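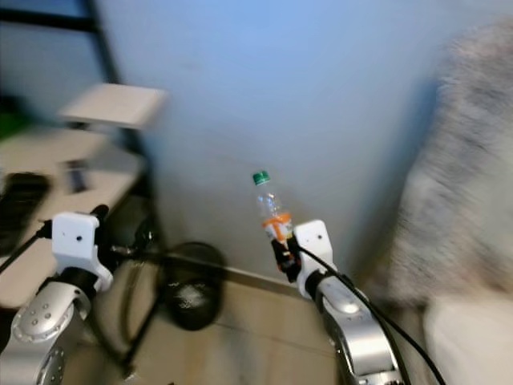

One of our longest-serving room attendants asked, when the arms first came on to the floor, whether she would still be needed by the summer. The question was put at an open staff meeting and it was a fair one. It has shaped much of how Nillero has worked since, and the answer given that morning, that no post would be removed on account of automation, is now written into every contract of employment we issue.

## About Nillero

Nillero provides cleaning and room preparation services to guest houses, training centres and residential schools. The company was founded in 2000 as a contract cleaning firm and joined the Eglītis group 17 years later. Our head office and training rooms are at Skistau, where all new staff complete their induction.

## Automation in our work

The Jatero programme brings two-armed robots into the routine parts of room preparation: picking up bottles, clearing shelves and sorting what guests leave behind. These are small tasks, repeated many times in a shift, and they involve a good deal of bending and reaching. Our staff told us that this was the work they would most gladly hand over.

The programme is at present in use at five sites. At each of them a trained attendant is in charge of the equipment and may stop it at any time without asking permission. Beds, bathrooms and the final inspection of every room remain with our employees.

## What has changed for our staff

Shifts at the Jatero sites now begin at 7.30 in place of 6.45, following a request from the attendants themselves. A new grade, room systems attendant, has been added to the pay scale. It is open to anyone who has completed the Skistau course, which lasts about 2 weeks and is taken in paid time. No earlier qualification is required.

Not every change has been welcome. Some colleagues found the first months slower than working by hand, and several preferred to return to sites without the equipment. Those transfers were granted on the same pay and hours, and the option remains open.

## Working with us

Staff representatives meet the management each month, and no new task is given to the arms until they have agreed to it. Notes of these meetings are displayed in the staff room at every site.

Applications for the next induction course are accepted until the end of August. Enquiries should be addressed to the training office at Skistau.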